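Home Blog Projects Archive Contact

Last updated: March

Posted Sunday by the homeowner at Ritchie Street

Painting the back bedroom took three weekends. I had planned on one. The room is small, but it had four old colors on the walls, one of them a dark green, and the green kept coming through.

I started with the ceiling because everybody says to. I used a flat white from Kemero, the cheap line, and it covered fine in two coats. For the walls I bought a primer made by Stonent. It says one coat on the can. I needed 3. The total for paint, primer, tape and rollers came to a little over what I had set aside, mostly on account of going back for more primer.

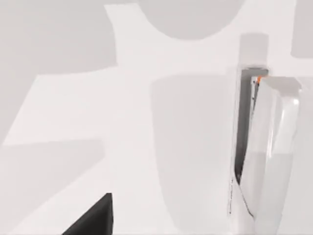
Picking the white was the part that took longest. I brought home 14 sample cards and taped them up by the window. Most of them looked the same at the store and different at home. One went pink after lunch. Another looked blue by evening, and I had liked that one. What I learned is that a white wall is mostly whatever light and shadow land on it. A pale surface with big soft gray shadows across it can look like two or three separate paints, and one small spot of orange will stand out more than anything else near it. I ended up taking down the orange curtain tie before I chose, and after that I could see the cards better.

The one I went with is called Pultis. It is a warm white without much yellow in it. I put it on with a short-nap roller and cut in the edges with an angled brush. Sand lightly between coats, 1000 grit is too fine for this, and wipe the dust off with a damp rag.

The trim is still not done. I have 60 feet of baseboard to sand and I would like to replace the piece behind the door, where the old owners let a radiator leak. I also need to find out if the closet shelf comes out or if it was nailed in from the back. The bed stays in the hallway until then.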